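Section 3: Setting Up Your Clisov Water Filter Pitcher

Welcome back! By now you've rinsed the pitcher and let it drain, so we can get on to the cartridge.

1. Peel the wrapper off the cartridge and stand it in a bowl of cold water for 6 minutes.
2. Press it gently into the funnel until it clicks – a small push is plenty.
3. Fill the pitcher, pour that water on your houseplants, and do the same once more.

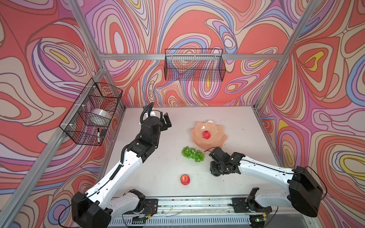 Why is the first pitcher of water gray?
A little carbon dust washes out of every new cartridge, and it clears up by the second filling.

Note: After that, the water is ready for drinking, for coffee, or for rinsing fruit and vegetables before supper.

Caution: Please don't use hot water, as it can warp the funnel.

4. Hold the button on the lid for three seconds to start the reminder light. 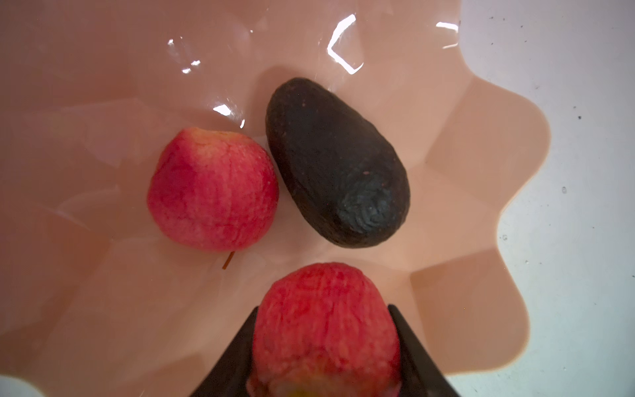

How long does a cartridge last?
Plan on 47 gallons, and change it sooner if the flow slows to a trickle.

5. Keep the pitcher in the refrigerator, and if you go away for a week or so, empty it before you leave and refill it when you're home.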